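Filed under: Classes & Workshops / Kitchen / Frequently Asked Questions
Shared 17 times

Small Kitchen, Flat Surface: Questions We Get About the Sirkel Prep Class

The Sirkel prep class meets above the Plikano hardware store in Erkurbridge and teaches cutting, straining, and cleaning up after yourself, in that order of popularity. Zohreh Ahmadpour runs it. Pouran Ebrahimi answers the mail, and has asked that the following be posted so she can answer less of it.

Do I need to know how to cook?

No. We barely cook. The stove comes on for the last half hour, and some evenings we forget it. You will cut soft things into smaller soft things, drain them, and find out how much of dinner is already over by the time the pan gets hot.

If you want a class where people set fire to brandy, Parviz Kazemi used to teach one across the river. He has his eyebrows back and now teaches our knife hour.

What is the mat for?

Mostly for the table. The tabletops are white and were chosen by someone who had never met a beet. The big brown mats go down first and stay down until the last person has wiped up. They also stop the bowls from skating off when you get enthusiastic with a spoon.

Please don't roll the mats. They remember being rolled for weeks. Hang them over the rail by the sink and let them sulk.

How should I set up my station?

Mat first, then the board, then a bowl within easy reach. Everything else lives on the side cart until you need it. Beginners like to surround themselves with every tool they might conceivably want, and then have nowhere to cut. Zohreh calls this "building the fort" and she will come over and dismantle it.

If you are left-handed, swap the sides. We have had long letters on this topic and the answer is still to swap the sides.

Why do the boards have handles?

So you can pick one up with a pile of chopped things on it and tip them where they belong. You can also hang it up to dry by the handle. It was never intended for paddling the person at the next station, and we did have to put that in the sign-up form.

Which side of the board do I use?

Either, but pick one for the evening. Raw fish on one face and strawberries on the other sounds clever until you set the board down.

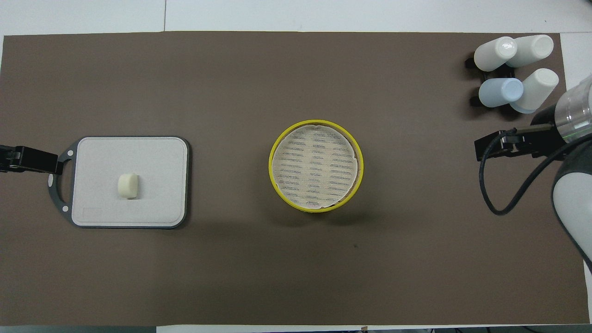

Soft foods get their own lesson, early on, for the simple reason that they are harder than they look. A carrot forgives a dull knife and a bad mood. Tofu and fresh cheese do neither. Stand the piece up on its flat end, let go of it, and see whether it stays. If it leans, trim the bottom. Then cut straight down and lift the knife out the same way. Sawing gives you crumbs, and crumbs give you a conversation with Parviz.

Do I have to strain everything?

It will feel that way by the second week. Draining is the step people skip at home, and then they write to us about watery dumplings. Put the strainer over a bowl, put the food in the strainer, and go do something else. Pressing on it with your thumb to hurry things along makes mush.

Yes, you can use a colander. The holes are bigger, so keep it for pasta and potatoes. For curds, rinsed rice, or anything that you'd like to see again, use the fine mesh.

How do I get the mesh clean?

Rinse it from the back, right away, under hard-running water. Do it before you eat. Dried cheese in a strainer is a permanent resident, and scrubbing it with steel wool only bends the wires around it. If you've already let it dry, soak it overnight in warm water with a little dish soap and go at it with an old toothbrush. Then throw out the toothbrush, or at least don't put it back in the cup.

Can I bring my own knife?

Sure, wrapped in something other than your scarf. Ariel Policarpio sharpens on the stone in the back before class and will do yours too if you get there by 5:30 p.m. He will tell you what he thinks of it. Bring a cheap knife and you get a short opinion. Bring an expensive one you've been running through the dishwasher and you should set aside some time.

What do I get to take home?

Whatever you made, in a container you brought. We stopped supplying containers after the great lid shortage, and I'd like to point out that the lids are still missing. If you find a stack of them in your cupboard, no questions will be asked. Leave them on the stairs.

Is the class okay for vegetarians?

Very. There is one fish evening and you may skip it or spend it at the far table making herb salad with Golnar Pakzad, who would prefer the company. Vegans should mention it when signing up so that we can order extra tofu. Nut allergies, same thing, but mention it louder.

How long is the course, and when does the next one start?

It runs for eight evenings, and the next round starts in September. There are 17 places. We tried squeezing in a few more once and people were chopping on the windowsill.

I missed a class. Can I make it up?

You can join the other group for that lesson if they have room. You may make up 2 lessons this way. Beyond that, you are really taking a different course, and we'd suggest the recipe binder and a quiet weekend.

Do you sell the boards and bowls?

We don't. Everyone asks, and the store downstairs has a kitchen aisle that would be glad to see you. Try the Mousavi shelf near the register for strainers. Check that the mesh sits snugly in its rim, and if you already own a bowl you like, take it along and see what fits. They are used to it. A man came in last spring with a wok.

Where do I park?

Behind the building after 6 p.m. The gate code is 1332. It's printed on the gate, so we don't feel we are giving much away here. Bikes go in the hall, against the wall that is already scuffed.

My question isn't here.

Write to Pouran. Please read the part about left-handed stations first.

2 comments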